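Moving with a kid in April – pack the toys first or last?

Timden Neighbors > Home & Family > Moving

graciela_b
We're moving across town at the end of April, from a two-bedroom to a slightly bigger two-bedroom (don't laugh, the closets are huge). My son is 7 and he's not thrilled. My mother says pack his room first, while he's at school, so he can't fish everything back out. My sister says leave it for the very last morning. Who's right?

lautarog
Your mother. We did ours last and it was a nightmare, the truck was outside and we were still picking up marbles. Start with his room, and do it when he's out of the house.

Benja_Figueroa
Hard disagree with packing while he's at school. My parents did that to me when I was nine and I still bring it up at Christmas. Let him do it with you, even if it takes three times as long. Give him a marker and let him write on the boxes.

lautarog
Sure, if you have three times as long. Some of us work.

Benja_Figueroa
I work too! It was two evenings after dinner, no big deal.

graciela_b
OK, leaning toward doing it together. Next question is boxes. The moving place wants 290 for a "family kit" with 40 boxes in it and I nearly choked.
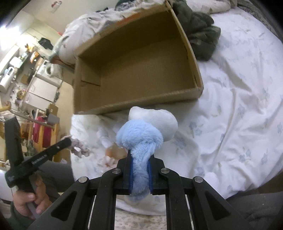

ozapata
Don't pay for the kit. Call the grocery store on a weeknight and ask when they break down their boxes, mine always saves me a stack. Get small ones for books and bigger ones for clothes and toys. And set the open box on the bed while you fill it, like with the fuzzy light blue and white guy up there – your back will thank you. Soft stuff can go around the breakable things too, which saves a ton of paper.

lautarog
Careful with grocery boxes, I got ants from one once. Produce boxes especially. I'd buy used ones from somebody who just moved.

ozapata
Fair, I should have said no produce. The paper towel ones are great, clean and really light.

santi_ojeda
I'm with Graciela's sister, sort of. Pack most of the room early but keep out the bedding, pajamas and whatever he sleeps with. Those go in one bag that rides in the car with you, never in the truck. Our truck showed up on Friday at 9 at night and we'd have been lost without that bag.

Benja_Figueroa
Yes to the car bag! Put a night light in it.

graciela_b
Love the bag idea. I asked him what he'd put in it and so far the list is his pillow, a flashlight and the cat. Calling the store tonight about boxes.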